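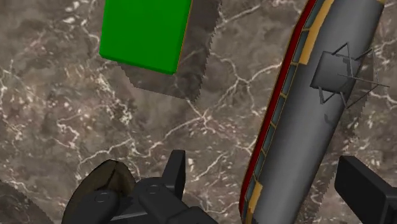

How we set up the tram pick-up task in the simulator

I promised the rest of the club I'd write this up before October, when the new lot join, so here goes. It's the version I wish I'd had when I started (I wasted most of a weekend on step two). You'll need the simulator running already and the Wurkaseo folder copied from the shared drive.

1. Start a new scene and pick your surface

Open a blank scene, add the table, then choose a material. We went for marble. It looks lovely, all those pale veins over the brown, and it also gives the vision code a hard time, which we wanted! If you're doing this for the first time, use plain grey and swap it later.

Set the random seed to 907 so that everybody gets the same layout. You can change it once your pick works, but please don't before then, or we can't compare anything.

2. Bring in the tram

The tram is in the Skaralano folder with the other vehicles. Drag it in and check the scale box straight away. Mine came in the size of a real one and I couldn't work out why the screen had gone grey (I was inside it).

Now check the collision shape. The default one is a single big box around everything, including the pantograph on the roof, so the gripper thinks the tram is a lot taller than its body and stops in mid-air. Split it in two: one shape for the body, one for the bits on top. Save, close, open again. Yes, really, it doesn't always take the first time.

3. Add the clutter

A tram on its own is too easy. Put in a green block and one other thing of your choice, and let them drop from a little way up so they settle by themselves. Leave enough room for the fingers to come down. I give it 51 mm on each side of the tram and that's been fine.

4. Line up the gripper

Load the Böttcher gripper file and open it as wide as it goes. You want one finger on each side of the tram's body, across the narrow way, and nothing touching yet. Have a look through the wrist view before you do anything else. If the tram runs between the two black fingers and you can see a bit of marble by each of them, you're in a good place. If a finger is sitting over the roof, go back up, turn the wrist a few degrees and come down again.

Don't worry about seeing both ends of the tram from in there. It's long and the view is close, so you won't.

5. Close and lift

Close slowly. I use 510 steps for the whole close and I know that sounds like loads, but when I tried it faster the tram shot off across the table and I laughed so much I forgot to save the log. Once both fingers have contact, wait a moment, then lift straight up.

Run it 3 times without touching any settings. If it holds every time, save the scene as Aden plus your initials and put it in the shared folder.

If it goes wrong

Tram slides out lengthways: you're gripping too near one end, so move towards the middle.

Tram tips over as you lift: the fingers are too high up the sides.

Shadows with jagged, steppy edges: that's the shadow quality setting. I leave it low because my laptop is ancient, and the pick works the same either way.

Next I want to try it with two trams side by side, and I'll add the settings to this page when I've got them.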